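Tillent Laundry Services – Keogh Site
Workplace Automation Inspection Checklist
Area: garment sorting and pick-up, bay 2
Form revision: May
Completed by: shift safety lead, day shift

Scope
Covers the two-arm pick-up station and the operator positions next to it. It does not cover the washers or the Meltenard conveyor, which have their own form. Mark each item OK, ACTION or N/A and add a comment where the mark is ACTION.

Section 1 – Pick-up surface
1.1 Surface clear of items not in the current task. OK
1.2 Fabric free of tears and snags within reach of the fingers. OK
1.3 Surface does not shift when leaned on by hand. OK
1.4 Garments presented one at a time. OK
Comment: Operators used to tip a full bin and sort by eye. They now place single garments and step back. Two operators report that this is slower on their side, and the shift lead agrees. Target rate for the station is 40 garments per hour until the next review.
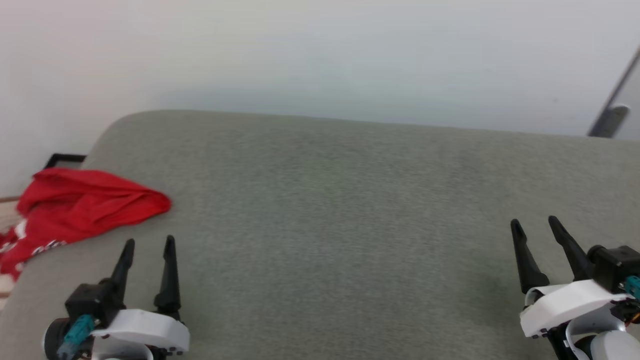 Bay 2, both grippers open, red garment at left of the upholstered surface.

Section 2 – Grippers and cabling
2.1 Fingers open fully on command, left and right. OK
2.2 Finger tips free of lint and thread. ACTION
2.3 Cable connectors seated, no strain at the plug. OK
2.4 Housing screws checked by hand tool, not by eye. OK
Comment on 2.2: Lint builds up faster on fleece days. Cleaning was written into the maintenance round, but the round comes through only on Wednesday. Operators have been doing it themselves without a lockout. Lint removal is now an operator task, with the arms stopped and the key out. Allow 10 minutes per shift and book it as station time.

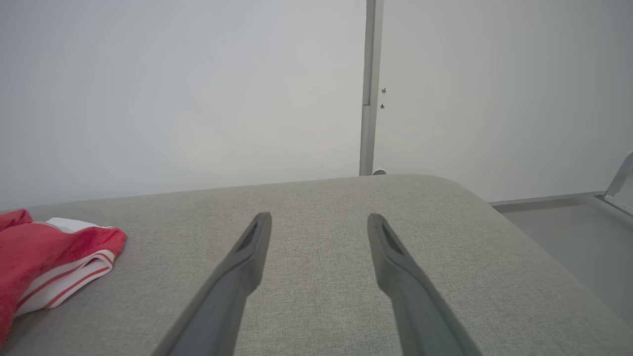
Operator workload has changed more than the risk assessment predicted. Lifting is down. Waiting and watching are up, and the old job rotation did not account for that. Garment placement also needs clearer wording in the work instruction. A red and white piece lying at the far left of the cushion, well away from the open fingers, is the kind of placement that operators read in different ways: some leave it for the arm, some reach in to move it closer. The instruction must state that a garment is moved by hand only after the stop has been pressed. Rotation between this station and folding is to be shortened so that no operator watches the arms for more than 2 hours at a stretch.

Section 3 – People and access
3.1 Stop button reachable from both operator positions. OK
3.2 Floor marking visible and not worn through. ACTION
3.3 Operators trained on the current Tuletti controller software. ACTION
3.4 Near misses entered in the log on the same shift. OK
3.5 Operator comments collected and answered in writing. ACTION
Comment on 3.3: 7 operators are on the roster for this bay. The night shift was trained on the earlier menu layout and has not been retrained. Until that is done, a day-shift operator stays for the handover and runs the first restart with them.
Comment on 3.5: Most written comments concern job grading. Sorting was graded as manual handling, and the same people now clear faults and restart the arms 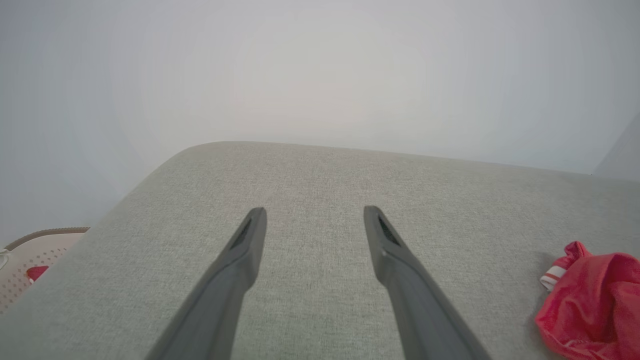
under the old grade. This form cannot settle pay, but the added duties are recorded so that the job descriptions can be corrected. Clearing a fault is a skilled task. It should not be given to agency staff on their first day – this has occurred.

Actions carried forward
2.2 Lint removal with lockout added to operator sheet. Open
3.2 Repaint floor marking. Open
3.3 Retrain night shift. Open
3.5 Written reply to operators on grading. Open

Station may remain in use with the above actions open. Next inspection on the normal cycle, or earlier if the controller software is changed.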